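Two-armed serving task: how should a student team define a completed placement?

Posted by Lirkport_Robotics_Club, 14/11/2018

Our club is preparing an entry for the Fimelcombe student automation challenge. The serving task requires a two-armed robot to set a place at a table with a plate, a mug and bread buns. The club has divided the work between a motion group and a scoring group, and the two groups do not agree on how a run should be recorded.

The rules state that a bun must be "served on the plate." The motion group holds that a bun is served once it rests on the plate and the hand has moved clear. The scoring group holds that it should also sit near the middle, and it has been marking down runs in which the bun comes to rest close to the rim. The practice log is no longer useful for comparing one session with another.
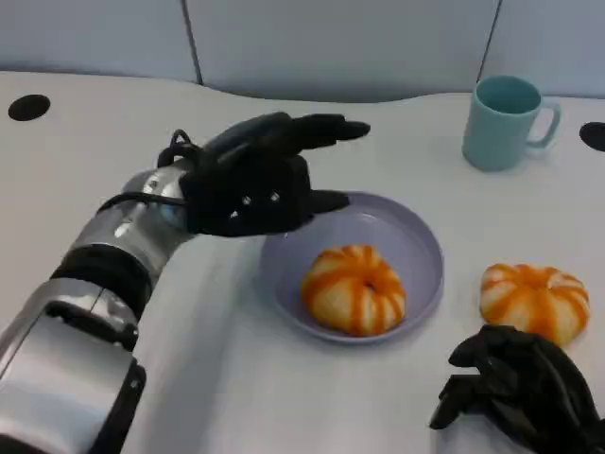
A further point of difference concerns which arm should be used. The motion group has written its program so that each arm serves only the items on its own side. The scoring group would prefer that either arm be permitted to reach across, as this would allow a run to continue when one hand fails to pick up its item. Members are concerned about the two hands meeting over the plate.

We would be grateful for guidance from teams or instructors with experience of similar events. We have 6 practice sessions remaining before the regional round and would like to adopt one written standard for all of them.

Posted by Ollus_Technical_Instructor

The club should record what the rules ask for and keep any additional measures in a separate column. If the rules say "on the plate," then a bun that rests fully on the plate, with no part touching the table, is a completed placement. Its distance from the center may be noted as a quality measure, but it should not change the result of the run. Teams that combine the two often find at the event that they have spent their practice time on a standard the judges do not apply.

The club should also write down the moment at which the result is read. In our program the result is read 2 seconds after both hands are clear of the plate and have stopped moving. A round item may shift when it is released, and a reading taken too early will not be reliable.

With regard to the arms, our students are required to begin with separate sides and a shared zone over the plate. Only one hand may enter the shared zone at a time. The program sets a flag when a hand enters and clears it when the hand leaves, and the other arm waits at a fixed point outside the zone. This costs some time in each run. Reaching across may be added later, once the flag has been shown to work at reduced speed.

The waiting point should be chosen with the whole arm in mind. Students commonly check the fingers and overlook the wrist and any cable that runs along it.

Posted by Lynch_Afterschool_Engineering

We agree with the reply above on the written standard. Our team entered the challenge in May and used a one-page form with a box for each item and a line for remarks. It is also advisable to mark the starting positions of the plate and the mug on a paper template, so that each session begins from the same layout. Remove the template before the run if the camera program is affected by it.

Posted by fimel_parent_helper

Have you asked the organizers? The rules may have changed. I believe there was a budget limit of 3,000 dollars as well, but I am not certain whether it applies to borrowed equipment.

Related items
Gripper or five-fingered hand for a first entry
Camera program does not detect white items on a white table
Keeping a practice log for a student robotics team
Emergency stop requirements for classroom arms
Fimelcombe challenge: travel and storage of equipment
Teaching turn-taking between two arms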